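Notes for recording desk-tidy demos on the Jitaru cell. Quick version, full one is on the Ovbridge wiki.

1. Home both arms. Wait for green on the bases.
2. Pull the brown cover flat. Small ripples ok, big folds under the objects not ok.
3. Set out the objects. Change the layout every 3 episodes, angles too, not just postions.
4. Start the recorder, *then* move. Pause over the table before the first grasp. 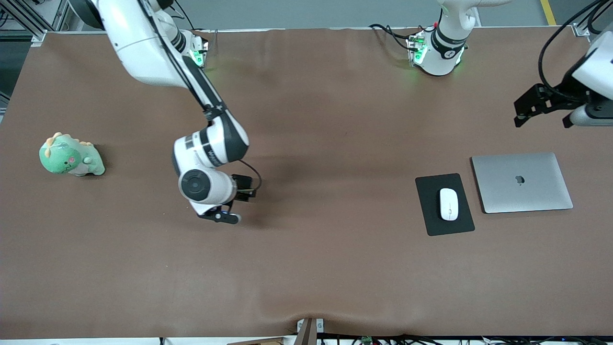
*Dino far left, mouse on its pad, laptop closed.*

Keep episodes under 700 frames. Longer ones get dropped by the Ginico loader and it wont warn you. Mine usually stop by 685.

Bad grasp? Keep going if you can recover, tag it `retry`. Dropped on floor = delete.

18 good episodes per layout set, then push:

`jiveton push --set desk --check`

If check complains about timestamps, restart the recorder and redo the last episode only.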